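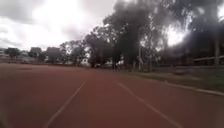

Opening - walk on, wait for the door to close

Hi everyone, thanks for coming in from the hallway, I know the coffee's out there. I'm going to talk about getting grown-ups who hate running to start running, and mostly about how slow we let them go. If you came for interval charts you want the room next door, and I won't be offended!

(Hands up: who here coaches beginners? Who IS a beginner? Leave time for this, people like looking around.)

How the Girnberg group started

I started the Girnberg evening group in May with one flyer and a borrowed stopwatch. The flyer said "no fitness needed" and I meant it, but the first session I had folks doing full laps, because that's what I'd done in high school. Two of them never came back. I still think about that - they'd bought shoes.

So the next week I threw the plan out. We walked one lap, jogged the straight, walked the curve, and then we stood on the grass and talked for a while. Everybody came back after that one.

Say the thing about the talking. The talking is half of it. People will skip a workout but they don't like skipping a conversation they were in the middle of.

The talk test

This is the only tool I want you to take home. If you can say a whole sentence out loud, you're fine. If you can only get out three words, slow down. If you can sing, okay, pick it up a little (I do sing here, a line or two, it always gets a laugh, keep it short).

I get asked about watches a lot. Wear one if you love it. But I've watched new runners stare at their wrist for a whole lap and finish upset about a number, when they'd just jogged farther than they had in years. For the first month I ask them to leave it in the bag.

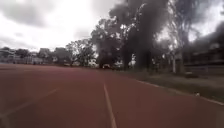 and the same goes for distance, by the way. I don't tell new people how far they've gone until the end of the night. Somebody in the Lu group, that's our sister club across the river, asked me if that was sneaky. Maybe a little! But when you tell a person at the end, they get to be surprised, and when you tell them at the start they get to be scared.

Lanes and manners

Quick part, don't let it run over. Beginners worry about being in the way more than they worry about the running. So tell them the house rules on day one. Slow folks and walkers go to the outside lanes. Look behind you before you step across. If someone calls "track," hold your line and let them go around. That takes a minute to explain and it gets rid of so much nervous shuffling.

Also go over where the bathrooms are. I forgot this for weeks.

The sign-up numbers

Our Flekimar mailing list is at 1089 people now, and over 250 of them have come to at least one evening. I used to be embarrassed by the gap between those. Then I started writing to the ones who hadn't come, just a short note, and a lot of them said they were reading along and waiting for the right week. So I keep sending it. Don't clean up your list too fast.

Questions

If it's quiet, ask them what nearly made them quit. Someone always has a story.

If the shoe question comes up: comfortable, and tried on late in the day. If the knee question comes up: see a doctor, I'm a person with a stopwatch.

Sign-up sheet for the Deleck spring group is on the table by the exit, pens are in my jacket pocket, remember to put them out first.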